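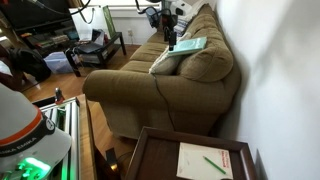
## 4.2 Soft supports: picking a flat book off a pillow

**Figure 3.** The sofa setup, with the gripper just above the mint book on the throw pillow. The tray at lower right holds a notepad and a green pencil.

I'll admit that I didn't expect this part of the study to eat as much time as it did. On a table, a flat book is a pretty dull thing to pick up: the surface is stiff, so the fingertips can press down a little and slide under an edge. Put the same book on a pillow (Fig. 3) and pressing down mostly squashes the pillow - the book tips, the edge sinks, and your nice planned grasp is now aimed at fabric.

So I collected 467 demonstrations for what we call the Skunevcombe task set, all of them by teleoperation and all in a furnished living room. Each one starts with the book lying on something soft and ends with it in a tray. I moved the pillow between demonstrations and changed the angle of the book too, mostly by just nudging it until it looked different from last time. Not very scientific, I know, but a scripted layout gave us a policy that learned the layout!

I trained two policies on this data. The first, Rebelo, is our plain baseline and sees only camera images and joint positions. The second, Jirnach, also gets the last 6 estimates of the contact force, and it's allowed to back off and try again when the force stays low while the gripper keeps going down (the squashed pillow case, basically). Everything else is the same for both: same training steps, same action chunks, same start poses.

Each policy got 90 test trials. I scored a trial as a success only if the book ended up fully inside the tray, with no help from me. Jirnach came out ahead, and most of its gain was in trials where the first grasp missed. Rebelo tended to freeze after a miss, or close on the pillow and lift the whole thing - a failure we also saw in the earlier Bronley runs from May. Section 4.3 goes through those failures by type.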